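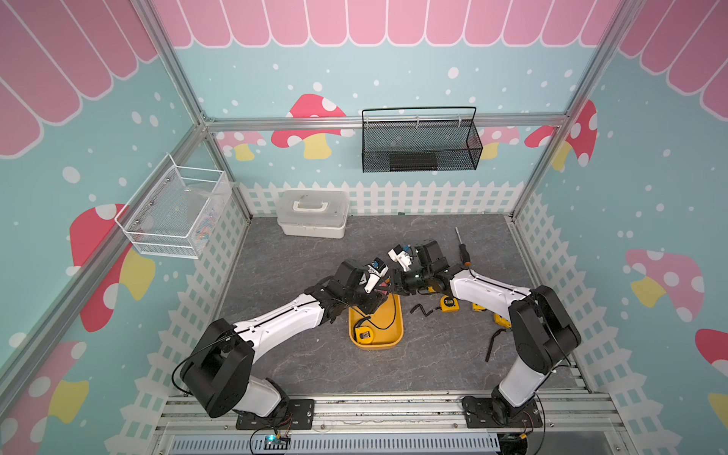
Several readers at Tiltwood have written to say that hand tools come back to the stores in the wrong place more often than they go missing, and one asked whether a tray on the bench would do more good than another notice on the wall. We think it would, and the tool notes for this issue cover tape measures and the small items kept with them.

The Restora stores list shows 241 hand tools on loan, of which 26 are pocket tapes. Most are 3 m; a few older 2 m tapes remain in use and should be kept apart from the longer ones. Check the figure on the face of the case before putting a tape away, as case colour is not a reliable guide to length.

Return tapes to a shallow tray with the blade fully wound in. Wrist straps should be laid flat or looped once round the case – tangled straps account for most of the dropped tapes reported since January. Screwdrivers do not go in the tray. They belong in the lidded box or a wall basket.
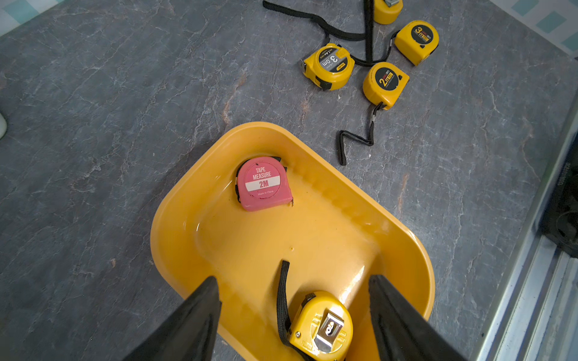
Tape measures in the yellow tray, with more on the worktop behind.

To check a tape, hook it over the end of the 300 mm steel rule and read off at the far end, then repeat with the hook pushed against a stop. The two readings should agree. A slight movement in the hook is intended and should not be hammered tight. Tapes that fail go to the Tadisberg bench and are replaced within 48 hours.

Belt clips with a loose screw can be tightened on the spot. Spare straps are held at Holovko.

Print this item
E-mail this item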